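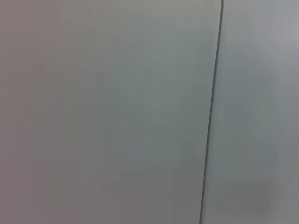 Slide 5: What the planner gets at close range

Wrist camera view, two panels and one seam. Leave it up for a moment before talking.

Point to make: the feature matcher has almost nothing to work with. Pale gray on both sides, soft image, gentle shading. The seam is the only strong line, and it leans a few degrees off vertical.

Say how Rustus handled this before March. It asked for a full pose, got a bad one, and passed it to the controller anyway. The log line is error 2163, for anyone who has run the Gorov stack.

Slide 6: Line first, pose later

- Fit one line. Accept it only if it runs top to bottom without a break.
- Use the line for sideways offset and roll. Say clearly that it gives no position along the seam.
- Depth comes from the arm model until contact.
- Timeout is 200 ms. After that the planner backs off and tries again, up to 4 times.

Mention the color shift. The left panel reads warmer and the right one cooler, and the change sits close to the seam. We tried it as a second cue at Belmonte and dropped it. It moved too much with the lighting.

Slide 7: Changes in the Prerholm branch

Covariance is now passed through whole. The old code filled the missing axis with a default and the controller trusted it. Show the config diff here, skip the class diagram if short on time.

Questions likely on rounded edges. Not supported yet.

Filed under: Talks, Perception and Planning

Recent notes
Replaying Rustus logs offline
Tuning the back-off move
Hand-eye calibration checks
Gorov message types, old and new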